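Sealing dark marble, yearly or not?

bronier_79
Fitter quoted us 529 for a dark grey marble top and says to reseal every year. Is that right? The Omberg leaflet says every three.

Jerko
Yearly is overkill. Drip test it. If water darkens the stone after ten minutes, reseal.

Toledo
Disagree. Ours etched from lemon juice within weeks.

Jerko
Etching is acid. Sealer won't stop that, it only helps with stains.

Toledo
Fair enough, but I'd still do it yearly. A bottle is cheap next to a new slab.

bronier_79
Thanks both. Drip test first then.
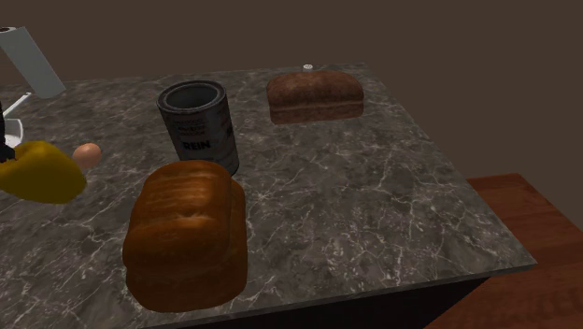

Dark grey marble with white veins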